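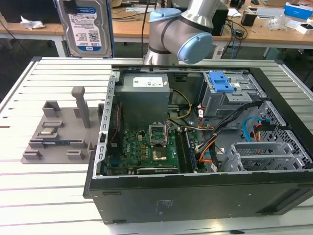

I went to the open day at Kohlhase on Sunday, mostly to see the computer disassembly and rebuild cell they have been writing about in their newsletter. I have been fixing old desktops in my garage for years and wanted to know how a robot would go at it. The job on the table was a black tower laid on its side with the panel off, the CPU socket open and its bracket standing up. Beside it was a grey 3D-printed tray with a cradle for the processor and a long slot for a blue circuit board module, so every part has a known place to be. I use an egg carton for this at home, and it holds the screws too.

Krešimir Shehu ran the demonstration. He looks after the fixtures and the teaching side, and he was happy to answer questions while the arm was stopped. I asked why they print the trays in-house. He told me the tray had been through 19 versions, mostly small changes to how far the blocks stick up. If a part sits too low the fingers can't get hold of it, and if it sits too high it tips when they let go.

The demonstration started at half past ten and ran in two halves. In the first, the arm picked up a processor and lowered it towards the socket. It went slowly, a lot slower than I would. It got the chip in on the second go. The first time it stopped short and backed off, and Krešimir said that was the force limit doing its job. Bent pins are the thing I worry about too, so I had some sympathy.

The second half was memory. One stick went in properly and one clicked at one end only. Krešimir pushed the other end down with his thumb and carried on.

What I had not thought about is the cabling. An old tower is full of it, and it never hangs the same way twice. I asked if the arm could move a loom out of the way and the answer was not yet. They tuck the cables back by hand before each run. They have logged 824 runs on this job and want 1000 before they change to a different case.

There was also a Grutier stand in the next room with a conveyor sorting bottle caps, which the kids liked more. I had a sausage in bread, paid my $3.50 and caught the 1:15 bus home. They are planning another one in July and I will probably go, if only to see how they get on with the cables.

Search this blog
Type and hit enter

This site uses cookies. By continuing to browse you agree to our use of cookies. Accept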